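Colored cube (teaching and play material)

A colored cube is a small block with six equal square faces, painted or dyed in one color. It belongs to the oldest kinds of building block and is used in nurseries, in school mathematics and in exercises of sorting and stacking. Red, yellow, green and blue are the most common colors.

Materials and form

Cubes are made from wood, plastic or foam. The edges are usually rounded a little, so that they do not hurt the hand. With long use the corners and lower edges become chipped, and this is generally accepted by schools. The Rosenthal set, sold in Pluladdale for many years, contained 800 cubes in a box and was meant for a whole school. A later set by Clollis had 1,245 pieces, but not all of them were cubes.

Stacking

In a stacking exercise the place of the tower is often marked on the table with tape, in a square slightly larger than the cube. The first cube is put inside the square and the others are set on it one by one. A small offset between two cubes is allowed, but offsets in the same direction add up and the tower can fall.

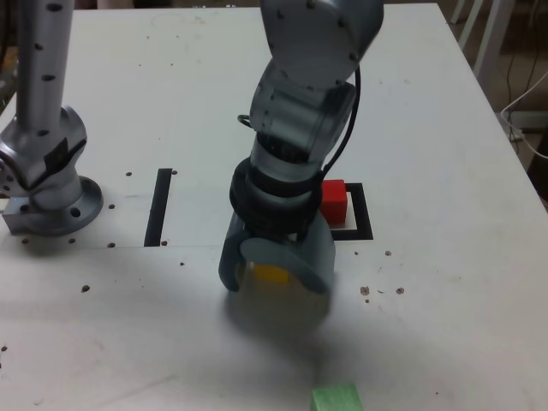
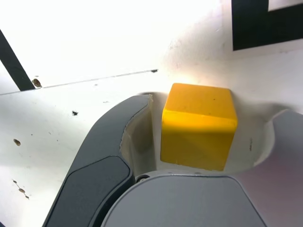
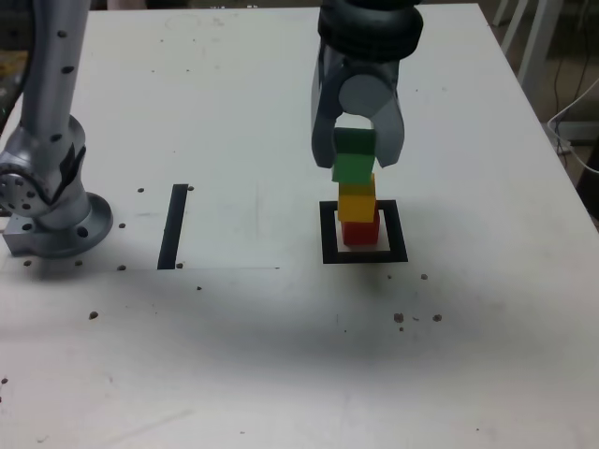
Colored cubes held in a gripper. In the last picture, a green cube is above a stack of green, yellow and red.

Variants

Ebere Abubakar describes a variant named Findico, in which the order of colors is read from a card and the tower must be built in about 3 minutes. Other variants use two marked squares, and the cubes are moved from one to the other.

See also: Building block; Sorting; Tower (game)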